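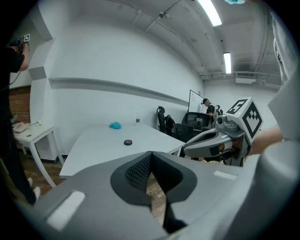 Internet a cair: como registar as quebras antes de ligar para o apoio

Guia rápido. Escrevi isto à pressa depois da terceira chamada para a Charbonneau, que é o operador cá de casa. Serve para fibra, cabo, o que for, desde que haja um router e um computador sempre ligado.

O que é preciso
Um computador com cabo de rede. Wi-fi não, para este teste não.
Acesso à página do router (o meu é um Kurby, os menus mudam um bocado de marca para marca).
Um ficheiro de texto ou folha de cálculo.
Paciência.

Passo 1. Ligar por cabo
Cabo directo do computador à porta LAN do router. Desligar o wi-fi do computador, senão ele salta de um para o outro e o registo não vale nada. Desligar também a suspensão automática. Eu esqueci-me disto na primeira noite e perdi tudo.

Passo 2. Dois pings ao mesmo tempo
Abrir 2 janelas da linha de comandos. Numa, ping contínuo para o router:
ping -t 192.168.1.1
Na outra, ping para fora:
ping -t 8.8.8.8
Em Linux e Mac o -t não é preciso, já corre sem parar.
Se o endereço do router não for esse, ver em ipconfig, linha "Gateway predefinido".

Passo 3. Guardar com hora
O ping do Windows não mete a hora em cada linha. Uso o Mumero, um programinha pequeno que grava tudo num ficheiro com data e hora. Intervalo de 10 segundos chega. Menos do que isso enche o ficheiro e depois ninguem lê aquilo.

Passo 4. Deixar correr
Uma noite não chega. Deixar pelo menos dois dias seguidos, com uso normal. Não reiniciar o router a meio, mesmo que apeteça. O reinício apaga o registo interno em muitos modelos.

Passo 5. Ler o resultado
Falham os dois pings: problema em casa. Cabo, porta, router.
Falha só o de fora: linha, ou operador.
Não falha nenhum mas a página não abre: provavelmente DNS. Experimentar outro servidor antes de reclamar.
No meu caso, mais de 11 quebras num dia, todas só no de fora, quase sempre ao fim da tarde.

Passo 6. Ir buscar o registo do router
No Kurby está em Sistema > Registo > Exportar. Procurar linhas com "link down" ou "PPP disconnected" e comparar as horas com as do ficheiro. Se baterem certo, óptimo, é isso que se manda.

Passo 7. Ligar, com tudo à frente
Ter à mão: número de cliente, modelo do router, lista das quebras com hora de início e fim. Pedir sempre o número da ocorrência e apontar. Pedir que verifiquem a linha até à central (a minha é a de Vitville) e não só o teste remoto, que dá quase sempre "tudo normal". Mandar o ficheiro por email no próprio dia.

Nota: a Isabelle Hawthorne escreveu-me a perguntar se dá para fazer isto só com o telemóvel. Dá mais ou menos, mas por wi-fi fica sempre a dúvida. Pedir um portatil emprestado é melhor.

Actualizado a 16 de novembro de 2021. Falta a parte do IPv6, meto quando tiver tempo.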